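Prarnthorpe Robotics Open Day

The Prarnthorpe Robotics Open Day is a yearly public demonstration of two-armed household robots, held at the Stuvham workshop in Prarnthorpe. It was first held on Aug 5, 2019, and drew 500 visitors, far more than the 100 the hosts had planned for. A smaller winter edition follows each December.

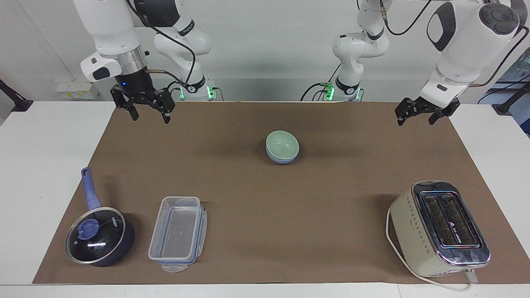

The Lumbao kitchen table is the best-loved stop on the tour, and it's easy to see why - visitors stand close enough to follow every turn of the wrists. Two white arms with black grippers share one table, and the things they work with are wonderfully ordinary. A toaster, a lidded saucepan and a clear food container sit on a brown paper mat, all of them awkward in different ways: shiny, see-through or fitted with a cord that likes to wander.

Control software for the table comes from Stistix, a local firm that also runs the question hour. Guests can ask for a task to be repeated, and many do. Children tend to pick the pot lid, with its purplish knob, while engineers usually ask about the clear plastic.
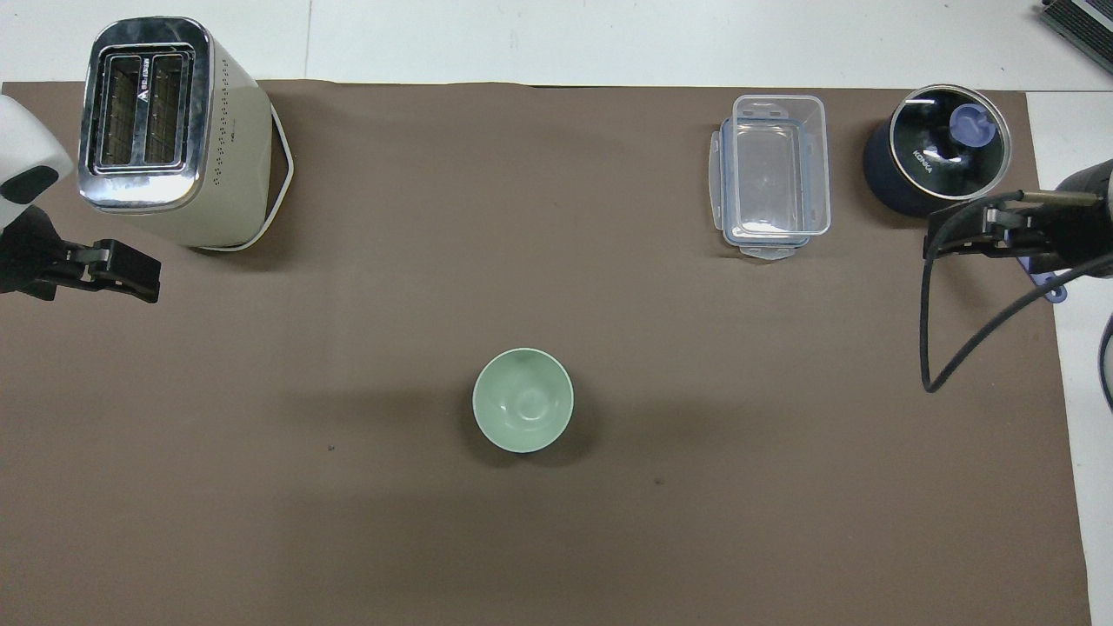 The Lumbao table, with both grippers near the mat and a mint-green piece between them.

Entry is free. Later editions moved to timed tickets, and total attendance has now passed 1,000.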